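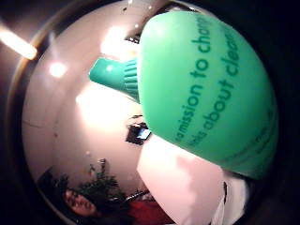
Subject: Re: [handheld-builds] Bottles, soft fingers and the twist problem

Hi all,

Great questions, and I'm glad somebody else is trying this at home! I'll reply in between, as usual.

> I've been following your gripper notes since March and finally have
> my own version printed and bolted together. Mine does fine on boxes
> and blocks. Bottles are another matter. As soon as I tilt one, it
> rolls in the fingers and ends up pointing somewhere new. Did you
> change the finger shape, or is it all in the padding?

Both, but padding first. My early fingers were bare printed plastic with a shallow V, and a smooth bottle treated them like a slide. I tried bicycle inner tube (too grabby, it stuck to labels and then let go all at once), then shelf liner, then thin foam under fabric. The foam is what I've stayed with. It spreads the load over a bigger patch, and a big patch is what resists the twist. Squeezing harder on a tiny patch only dents the bottle.

The shape changed after that. I opened the V up to a wide shallow curve and made the fingers longer, so the tips reach past the middle of a fat bottle. If yours stop short of the middle, the bottle gets pushed out of the grip when you close. You can feel it in the trigger before it goes.

> What do you use for practice objects? I only have a row of soup cans
> and I'm getting bored of them.

Cleaning bottles! I can't recommend them enough. They're light, they have a spout so you can tell at a glance which way they're turned, and the shoulders are all different. Rinse them out well and fill them with plain water to whatever level you want. A half-full one is the meanest test on my shelf, because the water moves after you stop and gives the fingers a second shove. Start with empty, go to full, and save half-full for when you're feeling good about yourself.

Put the lids on tight. I did not, once, and the bench had a very clean afternoon.

> How heavy is your handle now? Mine makes my wrist ache after a
> few minutes and I haven't even got the camera on it.

776 grams with the camera and no battery. It was worse! I took a lot out by shortening the trigger linkage and printing the handle hollow with three walls. The bigger gain came from moving the battery to a belt pouch with a coiled cable. The cable annoyed me for a day and then I forgot it was there. If you do only one thing, do that one.

Balance matters more than the total. Hang yours from a loop of string and find where it sits level. If that point is way out ahead of your hand, your wrist is doing all the work. I moved the handle forward until my thumb nearly touched the camera bracket, and the ache went away.

> And the lens. I went with a wide one like you suggested, but I get a
> thick black ring and the room looks like the inside of a spoon. Is
> that normal or did I mount it wrong?

Normal! A very wide lens doesn't cover the corners of the sensor, so you get a dark border, and straight walls bend near it. I leave mine alone while recording and deal with the bend later, in software, with a one-time calibration from a printed checkerboard. Tape the board to something truly flat. Mine was on cardboard at first, the cardboard had a bow in it, and I lost an evening to that bow.

Two things to check before you blame the mount. One, is the ring even all the way around? If it's fatter on one side, the lens is off center. Two, lock your exposure. Ceiling lights get in the view all the time with a lens this wide, and on auto every tube you swing past will darken everything else.

> Last one, how many recordings do you have? I'm wondering when it's
> worth trying to train anything.

I have 2,567 clips on the drive, which sounds grand until you see how many are me picking up the same bottle. My first attempt at training used about 300 and it did learn to reach for the bottle, which had me jumping up and down in the workshop. It was hopeless at setting things down again. So I'd say try early, with whatever you've got, and let the failures tell you what to record next. In my case that was put-downs, tilts and passing a bottle across from one side to the other.

I'm keeping the project under the name Cellwood for now. The finger files are in the list's shared folder as cellwood-fingers-wide, along with the foam template. The template is for 6 mm foam, so scale the slot if yours is thicker. The older V fingers are still in there too, and they're better for cans.

Next up for me is a little force sensor behind the left finger, so I can log how hard I'm squeezing. I have the bracket drawn but the wires have nowhere good to go yet. If anyone has run thin wire through a sliding joint without it chewing itself up, please tell me how!

And do send a picture of yours once the padding is on. I'd love to see what you did with the linkage.

Happy building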